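The Sock at the Bottom of the Drum

Everyone I know has a theory about laundry. Mine, until this fall, was that the machine does the work and the rest is superstition. Then my landlord swapped our old top-loader for a front-loader, and I began getting advice. Leave the door open. Wipe the rubber. Clean the filter. Never use the quick cycle. Only use the quick cycle. A neighbor told me with real feeling that vinegar had saved her marriage to her washing machine, and the next day a repair shop told me vinegar would eat mine alive.

I don't like being told what to do by people who can't say why, so I spent most of October asking. I wanted to know which of these chores matter and which have been handed down like recipes that call for sifting the flour twice. I also wanted to know where my socks were going.

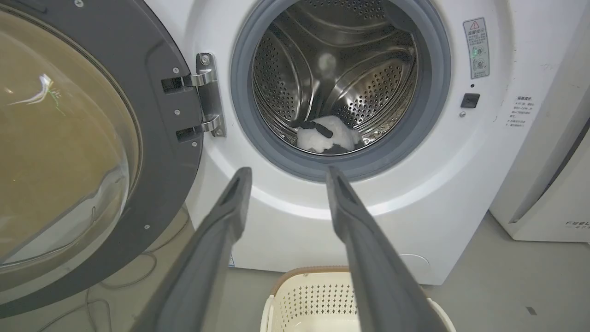 Piyumi Cassim

Start with the socks. The popular answer is that the machine eats them, which people repeat with a wink, as though it settled anything. I have never believed it. A white bundle lying against the lower lip of the gasket, partly wrapped in something dark, is easy enough to see with your head at the level of the door. From standing height, with a basket on one hip and the phone ringing, you take out the armful you can feel and swing the door shut.

Then the next load goes in on top. If the next load is towels, your sock gets a second wash. If it's a new red sweatshirt, you own a pink sock. And if you strip the bed after that, the sock rides upstairs in the corner of a fitted sheet and spends the winter in the linen closet. I found three of mine there.

So I kept a tally. Over the month I ran 7 loads and ran a hand around the bottom of the drum after each one, all the way, the way you'd feel under a couch cushion. I found something on four of those occasions: two socks, a child's mitten belonging to my sister's youngest, and a washcloth I'd have sworn was in the kitchen. This is not science. It was enough to make me do it every time.

The open door

The advice I resented most was the one about leaving the door open. In my apartment the washer stands in the passage to the bathroom, and an open door catches me on the shin at night. I wanted it to be nonsense.

It isn't, sadly, though it is oversold. A front-loader has to seal tight, and the thick rubber ring that does the sealing has folds in it. Water sits in the folds. Shut the door on damp rubber for a week in a room with no window and you'll smell it. I tested this on myself, which I don't recommend.

What I don't accept is the version in which the door has to stand wide open around the clock. I tried it propped with a rolled washcloth, just enough for a hand to fit through, and after two weeks I could smell nothing at all. My shins improved. If you have toddlers or a cat, the wide-open door is a bad idea anyway, and keeping it shut between loads is the safer habit. Wipe the folds with a dry rag first and give it an hour's airing while you're there to watch.

The stuff they sell you

Now for the money. My supermarket carries an entire shelf of products for washing the thing that washes your clothes. I bought two. Tastine is a tablet that smells of lemon cake. Gedevum is a powder that smells of nothing and costs nearly twice as much, I suppose for the restraint.

I ran the tablet one weekend and the powder two weeks later, each on an empty drum at the hottest setting. Between them, I ran the hottest setting with nothing at all. My nose could not tell the three apart. The drum looked the same every time, shiny and full of little holes, as it had looked before I started. Maybe I would have noticed a difference in a machine that had been neglected for years. Mine had not been, and neither have many of the machines whose owners are feeding them lemon cake every month.

An online group I joined for this piece has 2,863 members, and a good number of them post pictures of the gray water that comes out after a cleaning tablet. I asked how they knew the tablet had done it and the hot water hadn't. I got 200 replies – most of them unkind.

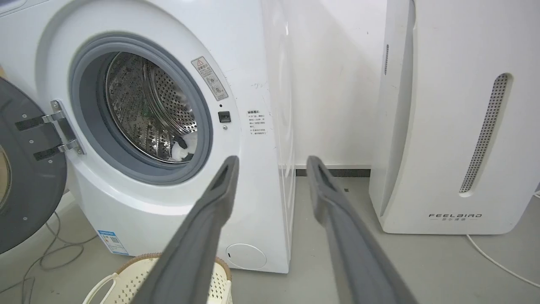
The little round door at the bottom

If there is one chore I'd put ahead of all the others, it's the one people skip. Low on the front of many machines, near the floor, is a round cover with a slot in it. Mine had never been opened. I know because I opened it, and a quantity of water came out over my slippers that I hadn't planned for.

Behind it is the filter, and in the filter were two hair ties, a coin, a lump of gray felt, and a button I had been missing from a coat. The felt was the worst of it. I'd been blaming my detergent for clothes that came out heavier than they should, and the fault was a wad of lint the size of a walnut.

Do it with the machine off and cool, and put a baking tray and an old towel down first. Turn the cover slowly. Check your manual, too, since a few models have a small drain hose that should be emptied before you touch anything else. I do mine at the start of each season now. Could you do it less? Probably. I have a dog.

Where the basket goes

I thought I had finished with laundry when my editor asked a second person to read this and argue with it. She runs a wash-and-fold shop called Khokhar, and she disagreed with me on several points. Her main complaint was that I'd written at length on the machine and said nothing on the floor in front of it. I gave her the rest of the space.
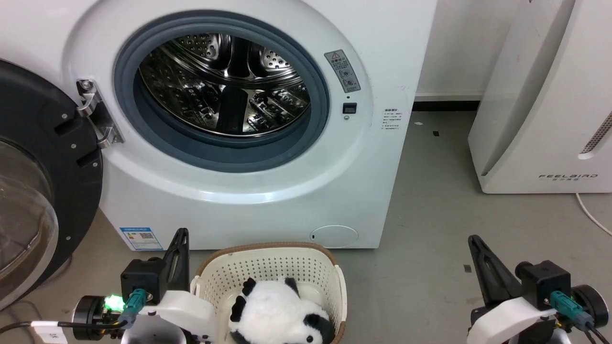 Rajitha Begum, owner, Khokhar Wash & Fold

I'll keep to what I know. Piyumi is right to doubt the tablets and wrong to make a ceremony of feeling around the drum. If the basket is in the right place, you don't need the ceremony.

Put it on the floor in front of the washer, as close as the open door will let you, before you take anything out. Most people leave it on a chair or across the room and carry the load over in their arms. That's when socks drop. You turn away with your arms full and you don't look back in. With the basket at your feet you have to bend, and once you've bent you're looking straight into the drum.

A plain plastic basket is fine. I've been sold on canvas and on wicker, and wicker snags tights. Don't heap it, either. Two trips with a half-full basket are quicker than one trip and a walk back down the hall for whatever fell off the top.

On vinegar I have no opinion I'd print. On the filter she and I agree, except that in a shop it's every Friday's job on any week of the year, slippers or no slippers.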